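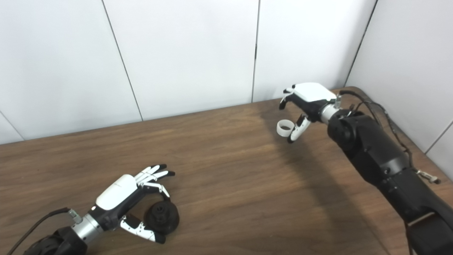 **Gellana work table**
Made by Bakero, brown wooden top, for workshops, hobby rooms and teaching rooms

The Gellana is our table for work with small parts. It is made for people who sit or stand at one place for a long time and handle things which are easy to lose: knobs, spools, rings, rolls of tape, little wheels. The top is wooden and brown, and we keep it plain. There is no drawer under the front side, so your knees stay free, and there is no shelf above which would make shadow on the work.

We sell the table in one size only. Customers ask often for a shorter one, and Torben Tiedemann in our workshop has made drawings for it, but at the moment it is not in production. If your wall is shorter than the table, please look at the Barasa instead. It is a folding model and has its own page.

## Measures and materials

- Length of top: 186 cm
- Thickness of top: 34 mm
- Colour of top: brown, one shade
- Surface: oil finish, applied in our workshop
- Legs: steel, delivered separately from the top
- Feet: adjustable, with a rubber pad
- Guarantee: two years on the top and the legs

The shade can differ a little between one table and the next. Wood is like this, and we do not sort the tops by colour before we send them. When you order more than one table for the same room, write this in the order and Lilian Masanja will choose tops that go well together. It costs nothing extra, but the delivery may come some days later.

## The surface

A brown surface is kind to the eyes when you work with white parts. You see the outline of the part quickly, also in the evening with the lamp on. Black parts are also easy to find, although they need a bit more light. For very dark screws and pins we recommend to put a sheet of light paper or the Padarari mat under the work. The mat is pale grey and lies flat without glue.

The oil finish is not as hard as lacquer. A sharp metal edge will leave a line if you push it across the top. The good side of this is that you can repair the place yourself: sand lightly along the grain, wipe off the dust, put a thin coat of oil, and let it stay overnight. Do not sand across the grain. We had one table back in February where somebody had done this, and it was much work to make it nice again.

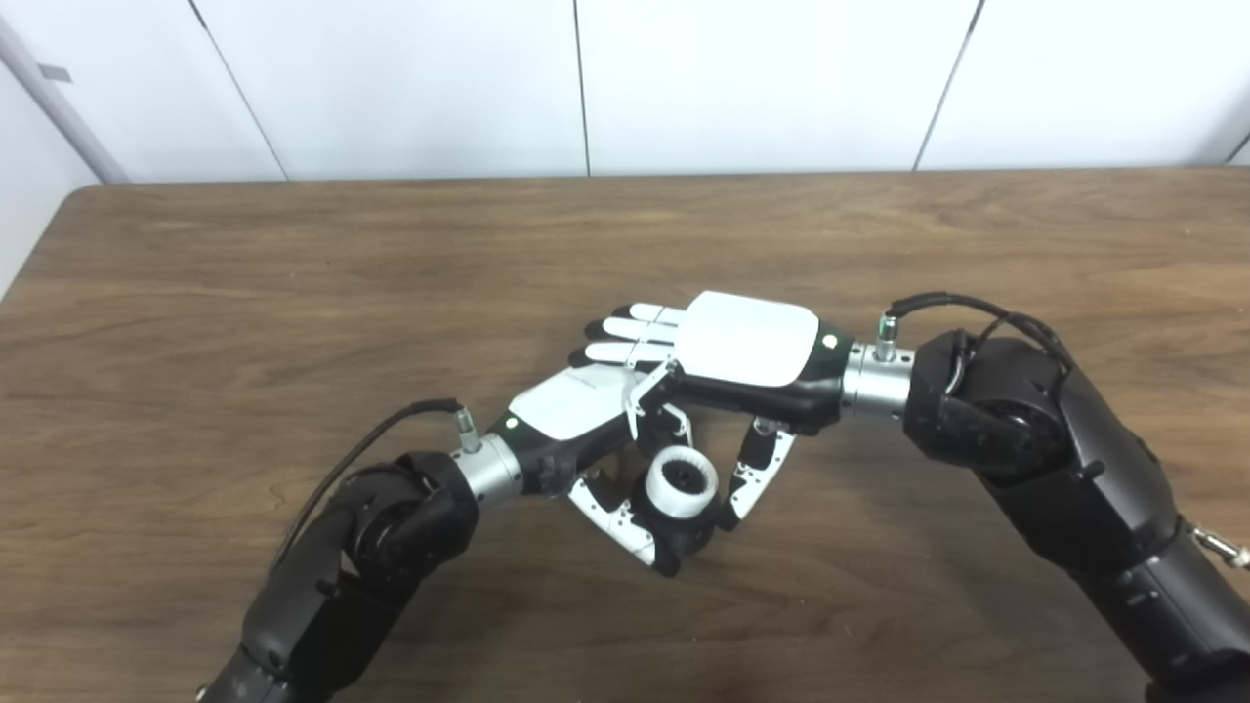 Handling of round parts is the thing we think about most with this table. A ring or a wheel which is put down on its rim will start to roll as soon as the floor is not level, and many floors are not. So before you begin with the work, turn the feet until the top stands level in both directions. A thick white ring with an open middle, something in the manner of a roll of tape, shows up well against the brown, and you can turn it upright over the table and look through the hole without losing sight of the edge. When you are finished with such a part, lay it on its flat side. For parts that must stand on the rim we sell a wooden tray with a low border, and it can be ordered together with the table.

## Where to place it

The Gellana has the same finish on all four sides, so it can stand free in the room or against a wall. Many customers put it before a plain white wall, and we think this is a good choice for small work. A white wall gives back the light from the window and there is no pattern behind the parts to make the eye tired.

In a corner, please leave a gap at the side wall as wide as your hand. You will need it for wiping, and cables can go down there too. The top has no hole for cables. We can drill one if you ask for it before the oil is applied, but later we do not do it.

Do not put the short side directly at a heater. The wood will dry on one side only and the top may bend.

## Delivery and putting together

The table comes in two packages, one with the top and one with the legs, the screws and the key. The top is heavy and should be carried by two adults. Carry it on the long edge, as you would carry a door, and put a blanket on the floor before you lay it down.

1. Lay the top on the blanket with the underside up.
2. Put the legs on the marked places and turn the screws in by hand.
3. Tighten all screws with the key, a little on each leg, then again.
4. Lift the table together and turn it. Do not tip it over its legs.
5. Make it level with the feet.

After the first weeks of use, tighten the screws once more. The wood gives a little in the beginning.

If a package arrives damaged, keep the carton and write to Joyce Athumani the same day. She needs the number on the label and a short description of the damage.

## Cleaning

Wipe the top with a cloth that is damp, and then with a dry one. Glue from tape comes off with a drop of cooking oil and some patience. Do not use spirit or any cleaner for glass. Machine oil should be taken up with paper at once, as it goes into the wood and makes a dark spot that stays.

For daily use in a school or a club we recommend new oil two times in the year. At home once is enough.

## Questions before you order

**Can I fix a vice on it?**
Yes, on the long side, if the jaws open wider than 34 mm. Put a piece of cardboard between the metal and the wood.

**Is the top suitable for soldering?**
Only with a heat mat. The oil becomes brown-black when it is touched with a hot iron.

**Can I buy only the top?**
Yes. Nafula Laizer takes care of these orders. The screws for your own legs are not included.

**Can I see the table before I buy?**
We have one in the showroom, open on weekday mornings. Please make an appointment with Nayara Evangelista, and bring some of your own parts if you like to try how they look on the surface.

Page updated March 2025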